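**Workshop tip: rehearse the awkward pick-ups in simulation first**

We've been trying this at Tustcombe since January and I'm thrilled with it! If your arm keeps fumbling small, narrow things, practise on a rendered kitchen before you touch the real worktop. Our Garkolo runs went from 67 to 90 per cent clean lifts - same arm, same gripper, only more varied practice. 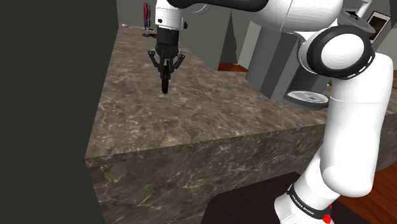
*Simulated arm holding a small dark object over the marble worktop.*

Two things helped most. Change the worktop texture between runs, and shift the start position by 2 cm each time - even a tiny nudge does wonders. Save the failed grasps too, they're gold for retraining.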